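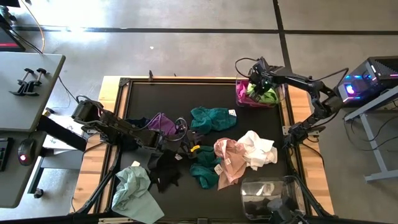
Fig. 4. Work table with two arms, coloured cloths and clear plastic bin.

4. Setting up pension contributions in Zasia Payroll

4.1 Before you start

This section is for the employer's administrator. It explains how to connect your payroll to the Bivbridge pension scheme, how to enter the contribution rates and how to send the first contribution file. If your employees are already in another scheme, please read section 5 (Transfers) first and come back here afterwards.

You will need:

- your employer reference from Bivbridge (9 characters, printed on the welcome letter)
- an administrator login for Zasia Payroll
- the start date of your scheme
- the bank account from which the contributions will be collected

Note: The Parkunent and Modise offices of the scheme use different employer references. If your company has staff registered with both offices, you must make the set-up two times, one time for each reference.

4.2 Connecting to the scheme

1. Log in as administrator and open Settings > Pensions.
2. Click Add scheme and choose Bivbridge from the list.
3. Type the employer reference exactly as in the letter. Capital letters and small letters are treated as different.
4. Click Check. The name of your company should appear next to the field.
5. Compare this name with the name on the letter. If they are the same, click Confirm.

If the message "Reference not known" appears, wait until the next morning and try again. New references are loaded during the night.

CAUTION: Do not click Confirm when the company name is wrong. After confirming, the reference can be changed only by the support desk, and the contributions already sent stay with the other employer until they are corrected by hand.

4.3 Entering the contribution rates

1. Open the Rates tab.
2. In the field Employer rate, enter the percentage your company pays.
3. In the field Employee rate, enter the percentage taken from the salary.
4. Under Pay basis, choose Basic pay or Total pay. Total pay includes overtime and bonuses.
5. If your scheme has a monthly limit, tick Apply upper limit and enter the amount. The field is filled with 4000 when you open it for the first time. Please replace it with the limit from your own scheme rules.
6. Click Save rates.

The rates are used from the next pay run. A pay run which is open at the moment of saving keeps the old rates, also if you calculate it again.

Note: Employees who pay an extra voluntary amount are not entered here. Open the record of the employee, go to Deductions and enter the amount under Voluntary pension.

4.4 Adding the employees

You can add employees one by one or with a file. The file must be in CSV format and may contain up to 500 lines. Larger companies should divide the list into several files.

1. Open the Members tab and click Download template.
2. Fill in one line for each employee. Do not change the order of the columns and do not delete the first line.
3. Write dates with the day first, then the month, then the year.
4. Click Upload and select your file.
5. Read the list of results. Lines with a red mark were not accepted, and the reason is shown on the right side.
6. Correct these lines in the file and upload only the corrected ones.

CAUTION: When a line is uploaded twice, the employee will appear twice in the scheme and the contribution will be taken twice. Check the total number of members before you continue.

4.5 Sending the first contribution file

1. Complete the pay run as usual and close it.
2. Open Pensions > Contribution files. The new file has the status Ready.
3. Click Preview and compare the total with your payroll report. A difference smaller than one unit of currency comes from rounding and can be ignored.
4. Click Send.
5. Wait for the status Accepted. For a company with some 250 members this takes a few minutes.

Files sent after 4 pm are handled on the next working day. If the status is Rejected, open the file and click Show errors. The error codes are listed in Appendix B.

To stop a file after sending, use the Recall button. It is available only while the status is Sent.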